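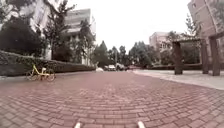 Can a brick road be sealed without making it slippery?

Our road in Diltstead is reddish brick pavers in a herringbone-like pattern, hedge down one side. The association got a quote of $1,768 to seal only the stretch by the entrance. The salesman says it stops weeds, stains and settling. I have my doubts about all three, and I ride a bike over it every day. Has anyone here had it done and been glad five years later?

Lorraine McPhee
June 18, 2020

mellolell57

Sealer does nothing for settling. If pavers sink, the base under them moved, and a shiny coat on top won't hold anything up. Ask him what he thinks it does to the gravel. Weeds mostly grow from seed that blows into the joints, so sweeping new joint sand in helps more than the sealer does. Stains, okay, I'll give him that one, for a while.

As for slippery, it depends on the product. Film types can be slick in the rain. The kind that soaks in changes the grip a lot less. Get the product name in writing and read the sheet yourself – "non-slip" on a flyer means very little to me.

Wellutville Dave

we had ours done in March 2 years back and it looks great, no complaints. just do it

Kovačević

Dave's is a driveway, if I remember his other posts. A road gets turning tires and delivery trucks. I'd ask for a small test patch first, pour a bucket of water on it and walk across. If the company won't do a patch, I wouldn't hire them. Also ask who pays to strip it if it turns cloudy.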